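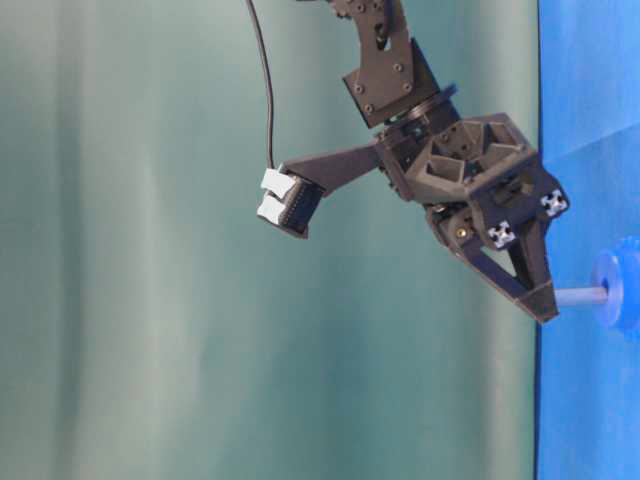 图:Olanlow

去年七月,So-ying Man 约我喝咖啡,聊到一半拿出一叠 Kenthorpe 的加盟资料。她做保险经纪已经六年,之前在银行柜台,资料里的佣金表她背得很熟。我那时在一家贷款中介上班,底薪不高,利率一涨,单子就少了一半。

我没有当场答应,先把合同带回家看了两个晚上。入门费是2505元,包括培训和后台账号,考试费另算。续期佣金要满11个月才开始发,这一条写在附件里,字很小。我打电话去问,对方说确实如此。
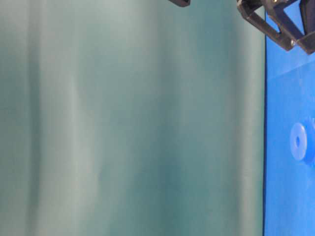 所以头一年基本要靠积蓄。我算了一下家里的开支,和太太商量后决定先兼职做,晚上和周末见客户,白天的工作不动。

带我的人叫 Waraporn Srithong。她让我列一张名单,不写亲戚,只写以前办过贷款的客户。我写了46个名字,打完电话,愿意见面的不多,最后签下来的大多是定期寿险,保费都不大。
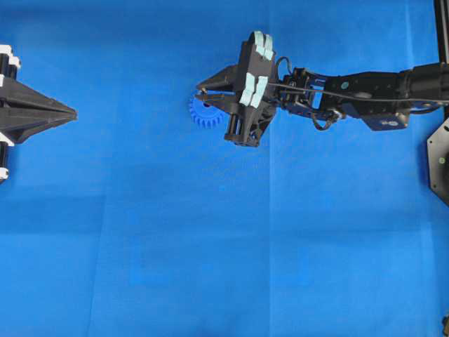 蓝色布面,左侧是黑色的夹爪尖端

有一位客户问我,如果我不做了,他的保单谁来管。我答不上来,回去问了 Waraporn,她说会转给同组的人,但客户要重新签一份服务确认。后来每次见面我都先把这件事讲清楚。

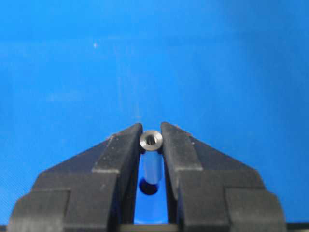
蓝色背景前的黑色双指夹爪

到现在,兼职收入刚超过房租。So-ying 劝我辞职全做,我打算等第一笔续期佣金到账再说。下个月还要补考一科年金,书才看到第三章。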